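September, second entry on the stems

Started at 7:40. Kettle, then the table. I wiped it down with the diluted vinegar and let it air dry, as paper towel leaves lint and the lint sticks to anything with sap on it. White tabletop again. I had considered going back to the grey mat for contrast, but green reads well enough on white and the mat holds moisture.

Parvaneh Shirazi's note from last week asked for every stem to be handled the same way: held upright between thumb and fingers, tip down, no squeezing, set down within 30 seconds of leaving the water. I have been sloppier than that. On the first day I was picking them up by whatever part was nearest and a few of the thinner ones creased at the grip. A creased stem is no use for the drying series. It browns at the fold and then the colour travels.

Trimmed everything to length before breakfast. The Lindberg snips are fine on soft growth and poor on anything with a node in it. The Hemex pair cuts cleaner but the spring is tired and they have to be opened by hand each time. I used the Lindbergs and kept away from the nodes.

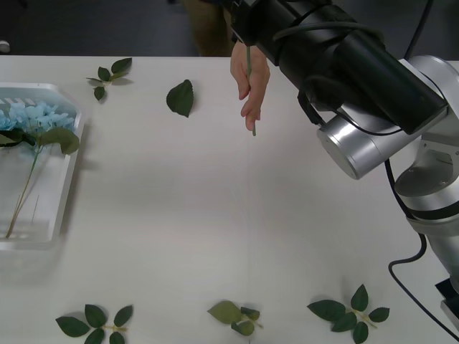
Pace was slow until mid-morning. The trick, if it is one, is to grip high and leave a short length free below the fingers, then lower until the cut end touches and let the rest follow. If the grip is too low the top swings and the stem rolls when released. Embla Moen does it with a flatter wrist and gets less roll than I do. I tried her way for a dozen or so and my thumb cramped, so I went back to mine.

Running total in the book is 334 stems logged since the start of the month. Five rejected today, all for bruising, all from the bucket that stood nearest the heater. I have moved that bucket to the hall. Water in the others changed at noon, cool tap, no additive. The Rønning sachets are still in the cupboard and will stay there until the plain-water batch is finished — otherwise there is nothing to compare against.

Lunch at the bench in the yard. Wind from the west, dry.

Afternoon was labels. The Greltside stock is matte and takes pencil, but the adhesive lifts in humid rooms. I pressed each one down with the back of a spoon. Must ask whether the older linen tags are still to be had.

Embla rang at 4:15 about the drying racks. She wants them delivered flat. Agreed.

To do: sharpen snips, more pencils, answer Parvaneh about stem diameter.

2 comments · 5 shares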